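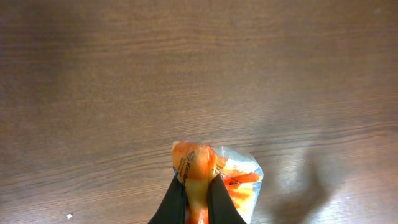 How do you decide whether a packing job is worth automating?

Time the whole job, including the parts done by whoever stands next to the machine, and do it before anyone from the vendor is in the building.

That second half gets skipped. The steps below come from two rounds of this at Hayes, where we kit small safety supplies for site crews: earplugs in film packets, gloves, wipes, the cheap stuff that goes in every bag. I was against the first round and only partly won over by the second, so read accordingly.

Step 1. Write down the job as it is done now

Stand at the bench for a full shift. Samina Afridi has packed kits for us for 8 years, and when I asked her to list her tasks she gave me two. Watching her, I filled a page. She flattens puffed-up packets with the side of her hand, pulls the ones with a split seam, and tells the stockroom when a carton is running low. Anything you leave off this page will still need doing later, by a person who has been told the job is now easier.

Step 2. Ask for a trial with your own stock

Garkard, our first vendor, brought a demo built around stiff little boxes. It looked terrific. Soft clear film is another matter. It creases, it shines under overhead lights, and the contents shift when it is squeezed. Send the vendor a carton pulled off the shelf, including the ugly ones, and don't let them sort it first.

Run at least 500 picks. Shorter trials flatter the machine.

Step 3. Log every touch

Put a sheet by the cell and have the operator mark each time she reaches in, clears a jam, straightens a packet or restarts a cycle. Adhiambo Tanui ran ours and added a column called "waiting," which was the most useful thing on it. The vendor's report had no such column. A person waiting on a robot is on the clock and can't wander off to do anything else.

Step 4. Settle the jobs question in writing

Do this before you sign. "Freed up for higher-value work" is not a position with a pay grade. Clodagh Ó Conaill, our shop steward, asked for three things on paper: who minds the cell, what they are paid for it, and what happens to the hours that go away. Management answered the first two in March. The third took a good deal longer and I still think the wording is soft.

Step 5. Check what the pace does to people

Our line moves nearly 3000 packets a shift. When the robot takes the easy picks, the packer gets the awkward ones all day long. Samina's wrists were better after a month. Her opinion of the work was worse. Ask about both, and rotate people before they have to request it.

Step 6. Set a date to turn it off

Agree on the numbers that would make you pull the cell, and who makes the call. We pulled Garkard's. The Skisau cell that replaced it has stayed, on one bench, for one kit. I'd want another year of Adhiambo's sheets before putting in a second.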